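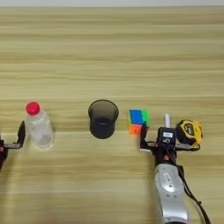
The Things That Live on the Desk

By Anikó Virág

29 January 2026

Aranka Balogh cleared her desk in December and put everything she found into a shoebox. The box filled up, so she started a second one. Then she went back to work at an empty desk and kept a list of what she got up to fetch.

By the end of the first day she had fetched a pen, a second pen, the tape measure, a bottle of water and a roll of stamps. The pens went back into a mesh cup and the cup went back on the desk. Most of the rest stayed in the boxes, which are still in her hall closet.

Balogh edits manuals for a kitchen cabinet maker and works from home four days a week. Her experiment is a common one in January, when people look at the surface they have been working on all year and decide there is too much on it. Usually they buy something to fix this. A drawer insert from Briltow costs $20 and holds what a coffee mug and a cereal box lid would hold.

Gyula Csizmadia has repaired and refinished desks for most of his working life, and he can often tell what a person kept on one from the marks. Pen cups leave very little. Mesh ones are light and can scratch if the bottom rim is bare metal, so he sticks felt dots under his. Water is the main trouble. A cold bottle left on an oiled top over a weekend will leave a ring, and a ring that has gone dark usually has to be sanded out. He charges $170 for a small desktop and $219 if the edges need work too.

"People bring me the desk and say they always used a coaster," he said. "There was a coaster. It was next to the ring."

He prefers a bottle with a screw cap to a glass. A bottle that gets knocked over with the cap on is only a nuisance. He keeps his own on the windowsill.

The tape measure is harder to explain. Five people interviewed for this article keep one within reach of the keyboard, and only Csizmadia needs it for a living. Jolán Dobos teaches piano and uses hers to check whether packages will fit through the mail slot. Balogh measures the gap beside her refrigerator, which she has been planning to fill since she moved in. Both have tried keeping the tape in a toolbox and both gave up, because the toolbox was in the basement and the question came up at the desk.

Yellow helps. Dobos had a gray one before and lost it under sheet music for most of a school term.

Then there are the objects with no job at all. Iresha Majumder, who handles insurance claims by phone, keeps a Rubik's cube beside her screen. She can solve two layers and has never learned the third. During long holds she does the two layers, scrambles it, and does them again. She once put it in a drawer for a week and picked at the arm of her chair until the foam showed, so the cube came back out.

Majumder's rule is that anything on the desk has to be touched on an ordinary workday. The cube passes. A framed certificate and a stapler did not, and she now borrows her husband's stapler.

Balogh has settled on something looser. She leaves a hand's width between one thing and the next, which makes the top quick to wipe and easy to put straight. When something new arrives and closes up a gap, one of the old things goes into the closet with the shoeboxes. She wipes down on Fridays with a damp cloth, then a dry one, and empties the cup to throw out the pens that have quit.

Last week there were three. She kept one of them for the cap.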